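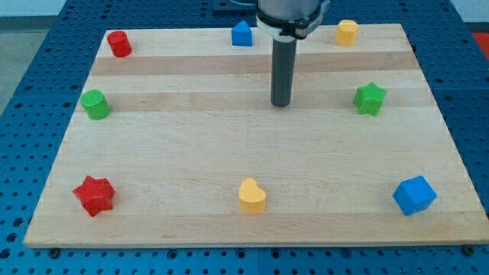 Customers keep telling us that children find ten uses for a block before they ask what it is called, and one teacher wrote in last November to say her class had spent a whole morning arguing about whether a star can stand up by itself. We loved that letter! It's pinned over the packing bench, and it says a lot about what we do at Mapplebeck.

We make toy blocks and the wooden boards to play with them on. Squat red and green cylinders, a blue house with a pointed roof, a yellow hexagon, and stars in red and green (fat ones, good for small hands). They come as a set, but we're always happy to sell one star to a family whose dog got there first.

## How we got going

Mapplebeck started in the back half of a former shoe store on Stotel Street, with a secondhand band saw and far too many ideas about hexagons. Our first order was 16 sets for a preschool across town. We delivered them ourselves, stayed for snack time, and came home with a page of notes, mostly about corners. We've been rounding them a little more ever since.

These days we send blocks to 328 schools, libraries and play groups, and we still read every note that comes back.

## The boards

Each board is glued up from strips of wood, pale next to slightly darker, so the bands run across it from side to side. We lay the strips out by eye before any glue comes near them, and yes, there are disagreements. A board gives a child a place to begin: blocks around the outside, a big open space in the middle, and off they go. Some build a town. Some sort by color, change their minds, and sort by shape. One little guy at our open house fed the hexagon soup for half an hour.

## The Pusaslow set

Pusaslow is our newest collection, and we're pretty excited about it. It mixes the shapes that stack easily with the ones that really don't, and the stars are the stubborn ones. The first run was 1,000 sets.

## Come and see us

The shop is open Tuesday through Saturday, and there's always a board out on the low table by the window. Promine, the paint store next door, lets our visitors use its parking lot. Bring the kids, and if something in your set has chipped or gone missing, bring that too and we'll look through the spares drawer together.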